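Photo Gear Comparison, Final Report (draft 3, numbers are final)

## 1. What we wanted to find out

Does an old manual focus lens really look different from a new autofocus one, or do people just say so because they know which is which? Lots of strong opinions online. Not many tests. So we ran one – two 50mm lenses, same body, same tripod, same light, and viewers who didn't know what they were looking at.

The old lens is a Hoani 50mm, metal barrel, bought used. The new one is the Skonley 50mm from the department loan desk. Both f/1.8.

## 2. Setup

All shots on one camera body, manual exposure, white balance locked. RAW files, converted in Plisine with the same preset and no sharpening. We shot at f/2, f/4 and f/8. Three kinds of subject: portraits, street, still objects on a window ledge.

Locations were the courtyard behind the Edby building and the stairwell on the second floor. Light in the stairwell is steady most of the afternoon. The courtyard was harder, clouds kept coming over and we threw out a lot of frames for that. 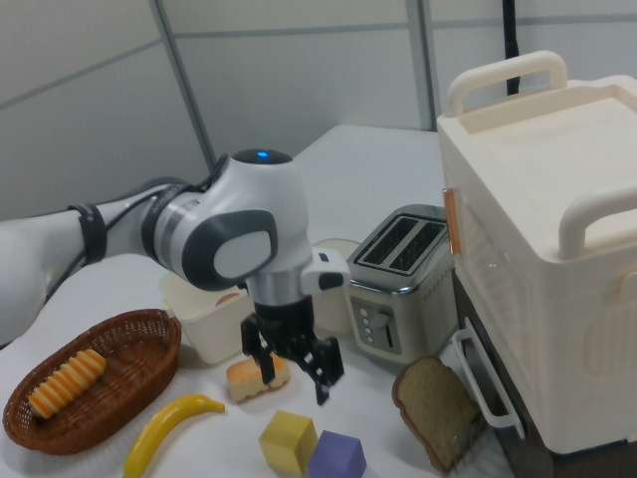
Total kept after culling was 183 frames. We then matched them into pairs, same subject and same aperture, one from each lens. Anything without a partner was dropped. Focus was checked at full size before a pair went in, since a soft frame would give the manual lens away immediatly.

The Hoani has more vignetting at f/2. We left it in. Some in the class thought it should be corrected, but people who like old lenses are partly paying for that corner darkening, so taking it out felt like cheating.

## 3. The viewing test

Prints, not screens. First plan was an online form but phones all show color differently. Printed at 5x7 on matte paper, labels on the back only. Each viewer got a pair and had to say which was the old lens, then which one they liked better. No time limit.

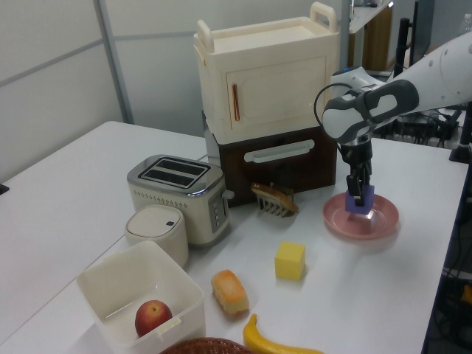

*Fig. 1. Pink plate and purple cube, with the gripper pointing straight down.*

We collected 129 usable answers. A few sheets had only one of the two questions filled in and those are out.

## 4. Results

- Correct guess for the old lens: 70 of 129
- Wrong guess: the rest
- Best aperture for guessing right: f/2 (vignetting, we think)
- At f/8: basically a coin flip

So slightly better than chance overall, and not by enough to say much. Preference was more mixed than we expected. People who said they shoot film tended to pick whichever print they *thought* was the Hoani, even when it was the Skonley. That was the most interesting thing in the whole project for us and we didn't plan for it, so the question sheet doesn't really capture it well. 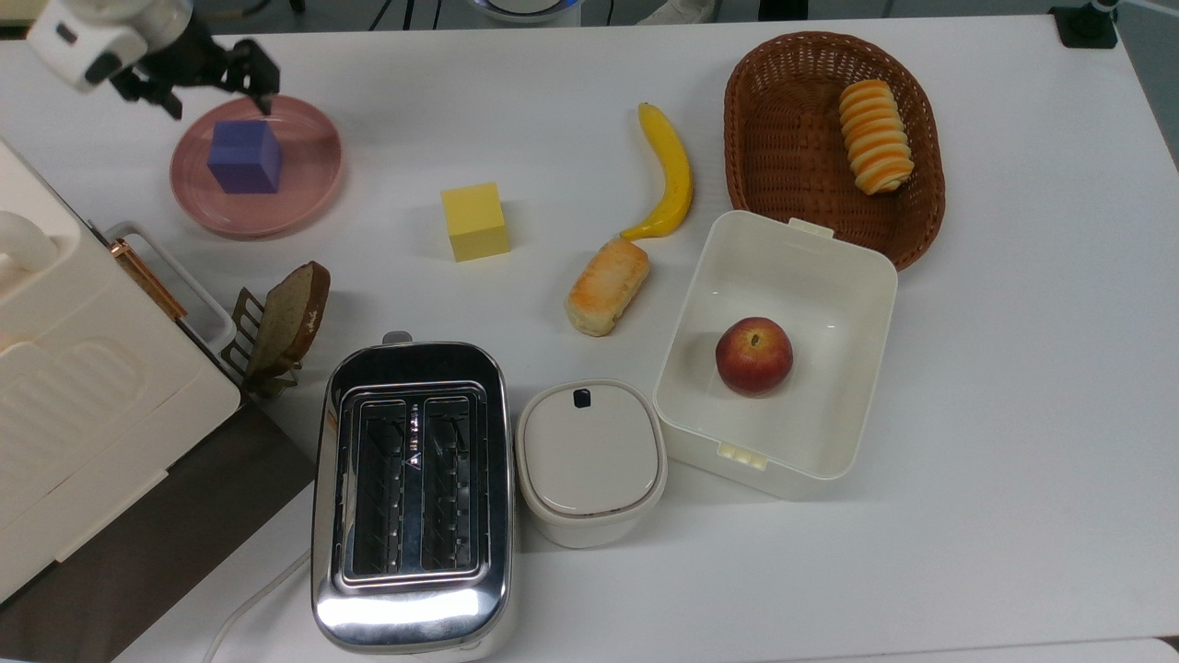
Contrast is the one area with a visible gap. Shooting toward the sky in the courtyard, the Hoani loses contrast fast and the shadows go gray. A hood helped. Without the hood you could pick it out from across the room.

## 5. Problems

Printer ran low on cyan partway through, one batch had to be redone. Sample is mostly other photo students, so not regular people. Only one copy of each lens, and old lenses vary alot from copy to copy. Focus ring on ours is stiff near the close end.

## 6. Next time

More viewers from outside the department. Add a third lens. Ask the film question *before* the prints, not after. Also shoot the courtyard on an overcast day and save the culling.

Contact sheets and the raw answer table are in the shared folder under Edby_lens_test.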